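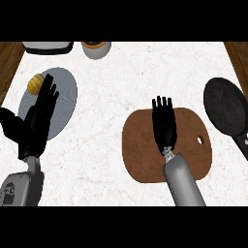
Zidton Kitchen Pack: worth paying for, or stick with the free scenes?

Posted by drarham_lab

I have the Zidton simulator on the free tier and I'm trying to decide on the Kitchen Pack before my trial of it runs out on Sunday. It lists 98 scenes for a two-armed humanoid with hands. My job is simple pick and place: fruit off a plate and onto a cutting board, seen from the robot's head camera. I don't need walking or speech. The price shows as 3,867 credits, and I can't tell if that is one time or per seat. Has anyone trained on it? Do the hands behave well around small objects?

Mackenzie Beaudoin

It's per seat, one time. Updates are included for 11 months and then you keep whatever version you have.

I used it for a task close to yours. The counters and dishes look good and the lighting is even. Hands are fine with anything the size of a lemon or larger. With smaller items the fingers sometimes sink into the surface, and I had to raise the contact stiffness and cut the time step in half. Do that before you record any demos, or you will be recording them again like I did.

Two other things to check during the trial:

The plates have a raised rim in the collision model. If your hand comes in low and flat it will catch. Come in from above and close late.

The head camera is fixed by default. You can tilt it, but the setting is in the robot file and not in the scene file. The manual has this wrong.

If you only need one counter layout, the free scenes plus the Sametitz object set will get you most of the way. I bought the pack for the variety. Swapping counters and boards between runs helped my policy more than adding demos did.

charbonneau_fan2

I went with Charbonneau instead. Cheaper, but only 2 kitchens and the grippers are two-finger, so no good if you need real hands. Support answered me the same day.

drarham_lab

Thanks both. I found the tilt setting in the robot file. Going to try the stiffness change tonight and then decide.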